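Skip to notes | Irnirby Workshop Notebook

Tuesday, February 4, 2025

Glue day. Or it was meant to be glue day, and by eleven it was sulking day with some glue in it.

Carrying on with the hide glue trials for the Gombridge chairs. Comfort Frimpong wants to know whether we can stop buying the ready-made liquid stuff and go back to cooking our own, and I said yes in November in the tone of someone who had done it recently. I had not done it recently.

Batch A: pearl glue, soaked overnight in cold water, one part glue to 2 of water by weight. Looked like frogspawn this morning, as it should. Into the pot, water bath, lid on. The dial on the old hotplate is decorative. I set it to the mark where it used to hold steady and it went straight past and kept going, and by the time I had found the thermometer (in the pencil jar, naturally) the glue smelt like a wet dog that had been to a funeral. Overheated glue loses its strength, so that lot is labelled SIZE ONLY and I'll use it on end grain.

Batch B: same again, different hotplate, the Vokis one from the kitchen. Kitchen users please note that it is now a workshop hotplate. Held beautifully. Ran off the brush in a thin stream without breaking into drops, which is how I was taught to judge it.

Test joints from B, all beech offcuts from the chair legs:

1. Plain rubbed joint, faces straight off the plane. Grabbed in less time than it took to say so. Left to cure.

2. Same, but with the faces warmed first. Much more time to shuffle it about. I'm going to do this for all of them and pretend I always did.

3. Mortise and tenon, glue on both parts. Tenon a shade fat because I cut it after lunch. Went home with the mallet and some language. 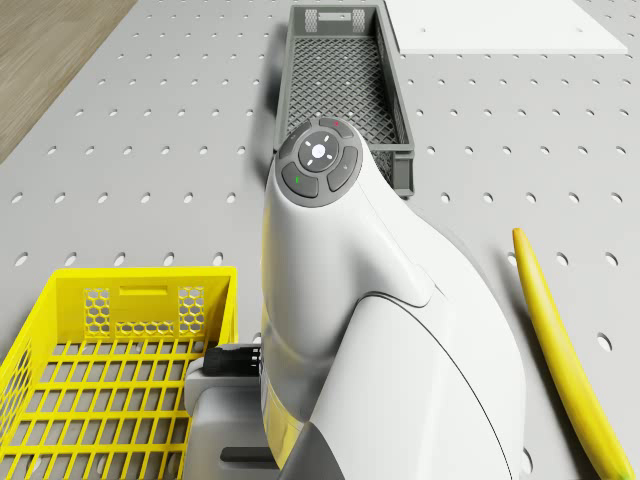
Breaking them

Not today. They want a couple of days at least, and the workshop drops cold enough overnight that I'd sooner give them the week. Method when we get there is the same as before: joint in the vice, bar through the clamp, hang the bucket, add water until something gives. Last set, with the bottled glue, the best one let go at 345 newtons and took a good flake of wood with it. The worst let go while I was still filling the kettle.

Ayane Tsuji came by with the fan. It is called a Fan, by a firm that evidently spent its whole naming budget on the box. The idea is gentle air across the open glue pot and out of the window, so that the rest of the building stops writing to us. It did move the smell. It moved it to Ayane's bench. She has asked that the next trial be upwind of somebody else.

She also asked the sensible question, namely why we bother with this when the modern stuff holds perfectly well. Writing the answer down so I don't have to find it again: a hide glue joint comes apart with heat and damp, on purpose, and the next person to mend that chair can do it without a saw. The Gombridge set has been mended at least twice already, once by an artist and once by someone with a tube of something grey. I spent all of Thursday getting the grey off a single back rail and I still have some on my watch.

Cost. Pearl glue is cheap until you add the hours. I've 500 grams left in the tin and I'm getting through it faster than I'd planned, mostly by ruining it. Will order more before April, when the chairs are due back and everyone will want to sit on them. 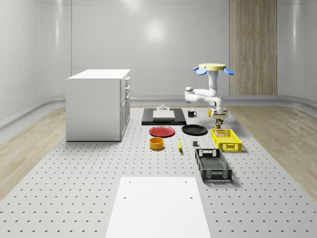

Wide view: walls, perforated platform, wood panel to the right.

Still to do:

Label the jars. Properly, with a date, and not with masking tape that says "good one".

Find out whether a pinch of salt really lengthens the open time or whether I dreamt that. Comfort swears by urea and has offered to bring a jar in. I have asked her to write UREA on it in very large letters.

Try the frozen leftovers from B. Poured over 3 ice cube trays' worth and put them in the freezer door. They look a lot like toffee. See earlier remark about labels.

Seat rail on chair four has a split I missed. Thin glue, warm, worked in with a bit of paper, then clamps and a walk round the block.

Somebody has the good brush.

Related notes
Scraping off other people's repairs
Beech legs, second attempt at matching the stain
Bucket test results, bottled glue
Sharpening day (abandoned)

We use cookies to remember which notes you have read. Accept | Settings

Irnirby Workshop Notebook | Contact the bench | © Irnirby 2025 | Back to top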